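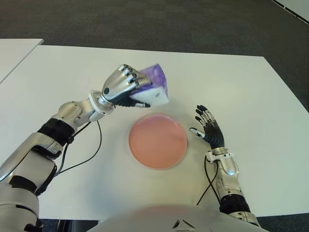
A two-armed robot holds a small box above a tabletop with a round dish on it. Credit: Guvia

Guvia Publishes First Results From Household Chore Trials

PILLUTIER, January – Guvia today released the first results of Budgate, its program to measure whether general-purpose robots are ready for simple chores in homes and shops. The company's answer is a cautious one: some tasks are within reach, but most are not yet dependable enough for daily use.

The program covers 12 chores, among them clearing a table, sorting small packages and placing goods on a dish or tray. Across 1,000 attempts, the robots finished 700 without help from a person. Picking up boxes and setting them down gave the best results.

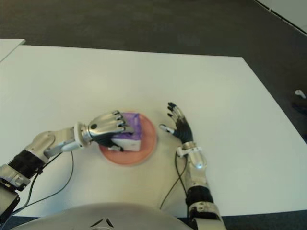

Folding cloth and handling soft bags had the lowest scores, and 2 of the 12 chores were stopped early when progress stalled. Speed also remains a concern – a person still does most of this work far faster.

Guvia said it does not plan to offer a household product on the basis of these results. A second round of trials will be held with Dzene, a retail supplier, and will look at shelf and counter work in small stores.

The full Budgate report is available from the Guvia press office on request.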